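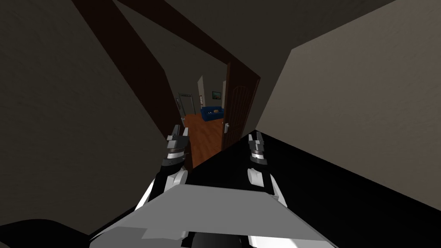
What counts as one example in the simulated house set?

One example is a single attempt at a single instruction, from the moment the operator takes control until they press stop. It holds the joint positions of both arms, the opening of both grippers, the camera views and the text of the instruction, all on one clock. A long job such as fetching something from another room is stored as one example with markers inside it, so that a training run can use the whole attempt or only a part.

The house set now stands at 3201 accepted examples. The October release of Kultier reads them without conversion. Anyone still on the older loader should update before pulling the set, as the marker field has moved and the old code skips it silently.

Changes to collection

Pui-shan Poon has rewritten the start conditions. Previously the robot began most attempts facing its work surface, and the policy learned to expect one there. When tested in a doorway it reached for a surface that was not in front of it. Start poses are now drawn from anywhere on the floor plan with enough clearance for both arms, and heading is drawn separately. Some of the resulting views are of very little: a wall, a strip of trim, a corner of the floor. These are kept. A policy that has wandered into such a view needs examples of how to leave it.

Lighting is drawn per room. A dim room next to a bright one is a permitted combination, and operators should not raise the exposure on their own display to compensate. The display setting is not recorded, so the operator would be acting on detail that the learner never receives. Dwayne Kowalczyk found 17 attempts from the Rokamcombe desk where this had plainly been done. They have been withdrawn and the instructions returned to the queue.

Wrist views are stored at the same rate as the head view. The earlier practice of storing every second wrist frame saved disk space but lost the moment of contact too often. Files are larger as a result — plan for this if you mirror the set.
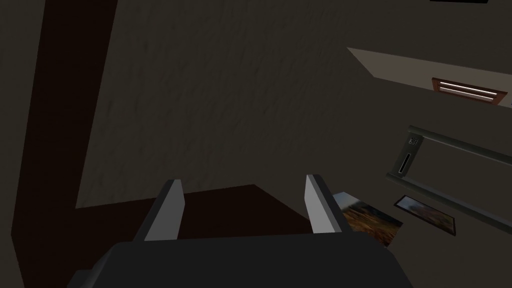 Are failed attempts kept?

Failed attempts are kept when the operator was following the instruction and the failure came from the task, such as a missed grasp or a door that swung back. They carry a failure label and sit in a separate folder. Attempts spoiled by a dropped connection, a wrong instruction or a simulator fault are deleted.

The line between the two is drawn by a reviewer, working from the replay and the joint log. Ingvar Hafstein asked last quarter whether reviewers agree with each other. To check, 200 attempts were given to two reviewers working apart. Most disagreements concerned attempts in which the operator missed, recovered and then finished. The rule is now that a recovery counts as success, with a marker at the miss and a second marker at the point where progress resumes. Older attempts of this kind are being relabelled as time allows. Until that is done, treat the failure folder as mixed.

Idle time

Operators pause to read the instruction, and the pause goes into the record as a robot standing still. Too much of it teaches the policy to stand still. The trimming script removes any opening pause longer than 5 seconds and leaves pauses in the middle of an attempt alone. Tavion Marchetti tried trimming those as well and saw the arms begin to jump at places where the operator had stopped to judge a distance, so the change was reversed.

Known faults

Grippers can pass slightly into thin panels when approached edge-on. Brultum has supplied a corrected collision mesh for the interior doors, and shelves and picture frames are to follow. Attempts showing more than a brief overlap should be flagged with the code "mesh" and left in place.

The replay viewer at Brannigan still shows the left wrist view under the right wrist label. The stored files are correct.

Requests for new instructions go to Kenji Ridgeway. Please give the room, the start condition and the state of the room that should count as finished. Requests without the last of these will be sent back.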